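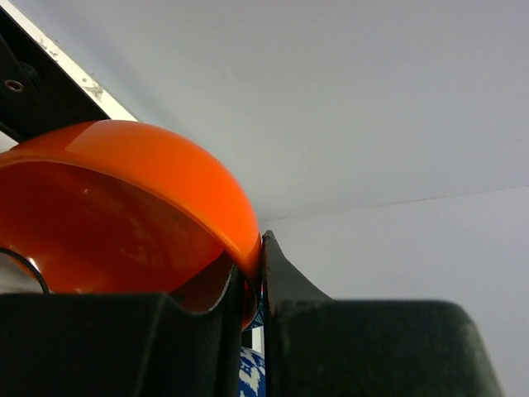
Orange bowl, tilted.

Home · Guides · Episodes · Talk

How to write an episode summary for the Duda wiki

Watch the episode first. I mention it only as the person who had to rewrite the finale page in April after it was summarized from the trailer.

1. Open the blank template and fill in the title, the season and the writer. Copy the spelling from the end credits. Streaming sites guess.

2. Write a teaser of two sentences. Say who wants what, and stop before anyone gets it.

3. Write the full summary in present tense. Captain Retitley "burns the letters," even if he burned them years ago and you are still upset. Keep it under 1,000 words. The siege episode runs to 14 scenes and Wiesława Olszewski got it done in 700, so it can be managed.

4. Link each character once, at first mention. Seven links to the same blacksmith will not make him a bigger part.

5. Put deaths in the summary and leave them out of the teaser. Henryk Krajewska still brings up the one I spoiled for him – he has a point.

6. Trivia goes last, with a source. "The horse looks sad" is an opinion. So is most of the horse's own page, but that's a separate fight.

7. Preview, then save. If someone is already editing, wait for them to finish, or you'll both lose a paragraph and blame each other on the talk page.

Short on time? Do steps 1 and 2 and add the stub tag. Noboru Ichikawa goes through the stubs and is faster than any of us.

5 comments · 14 shares
Last updated 2021-06-11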